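Foire aux questions : dépôt et retrait des objets trouvés
Service des objets trouvés de Gedville

Où s'adresser en cas de perte ?
Le service reçoit le public à l'hôtel de ville de Gedville, au rez-de-chaussée. L'annexe de Rirville n'assure que la réception des dépôts ; aucun retrait n'y est possible.

Comment déclarer une perte ?
La déclaration s'effectue au guichet ou au moyen du formulaire en ligne Dudunex. Il convient d'indiquer le lieu de la perte, l'heure approximative et tout signe distinctif (marque, couleur, inscription, usure). Un numéro de dossier est remis au déclarant.

Combien d'objets sont enregistrés chaque année ?
Le service a enregistré 2 190 objets au cours du dernier exercice. Près de deux sur dix ont été restitués à leur propriétaire.

Quels justificatifs faut-il présenter ?
Une pièce d'identité en cours de validité est exigée. Pour un téléphone, le numéro IMEI est également demandé. Un tiers peut retirer l'objet muni d'une procuration signée et d'une copie de la pièce d'identité du mandant.

Le retrait est-il payant ?
Le retrait est gratuit pour les papiers officiels et les clés. Des frais de garde de 8 euros s'appliquent aux autres objets.

Que deviennent les objets de faible valeur ?
Les articles de toilette, la vaisselle et les petits accessoires sont conservés deux mois, puis éliminés ou remis à une association.

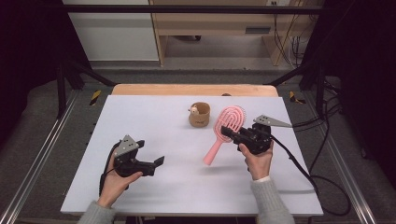
Les denrées périssables sont détruites le jour même de leur dépôt. Les vêtements non réclamés sont triés en septembre et ceux qui peuvent encore servir sont donnés.

La personne qui a trouvé un objet peut-elle le demander ?
Oui, à condition d'en avoir exprimé le souhait lors du dépôt. Cette possibilité est exclue pour les papiers, les clés, les cartes bancaires et les appareils contenant des données personnelles.

À qui adresser une réclamation ?
Les réclamations sont adressées par écrit à Mme Malsha Marikar, responsable du service. Pour les objets déposés à Rirville, le correspondant est M. Nahuel Salinas. Le numéro de dossier doit figurer sur tout courrier.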